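Thread: Sheets for a deep mattress, do they stay on?

lelen40
I bought a new mattress from Urnby in July and my old fitted sheets come off the corners every night. What do you use? I don't want to pay 2,690 again for the wrong thing, as I did for a set from Plirska (pesos, not dollars).

javiera_c
I had this same problem. Measure the height of the mattress first, then buy a sheet with a pocket at least seven centimeters deeper. Mine is the green one:
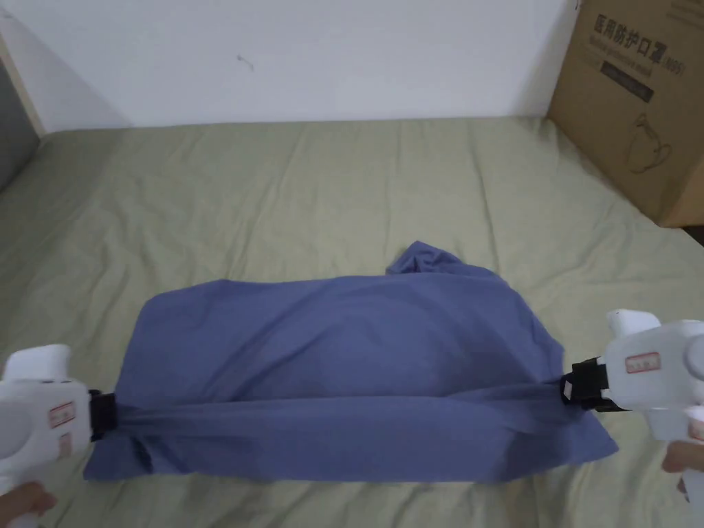

Valdivia, April 2, 2022

I copy my notes from that day, for who is interested. Washed at 40 degrees, dried on the line, no ironing. The corners hold well. The color did not become lighter after many washes.

plumbob
Sorry, but I disagree about depth. A too deep pocket gives you loose fabric under your back. Good elastic all the way around is what matters — depth is second.

javiera_c
It is possible, but good elastic can't help if the sheet doesn't reach under the mattress. You still get some small wrinkles, I admit it. I can live with them.
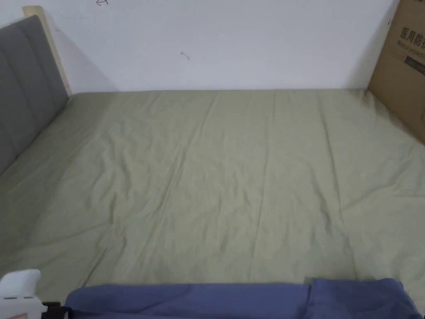 Green fitted sheet, gray headboard on the left.

montecinos_h
For me both of you are right. I use suspenders under the mattress, the kind with clips. Cheap, and a little annoying on laundry day.

plumbob
Clips tore my last sheet. Never again.

lelen40
Thank you all. I will measure tonight. Javiera, is yours cotton?

javiera_c
I threw away the label, so I don't want to say something wrong. I will ask in the shop and write it in this thread.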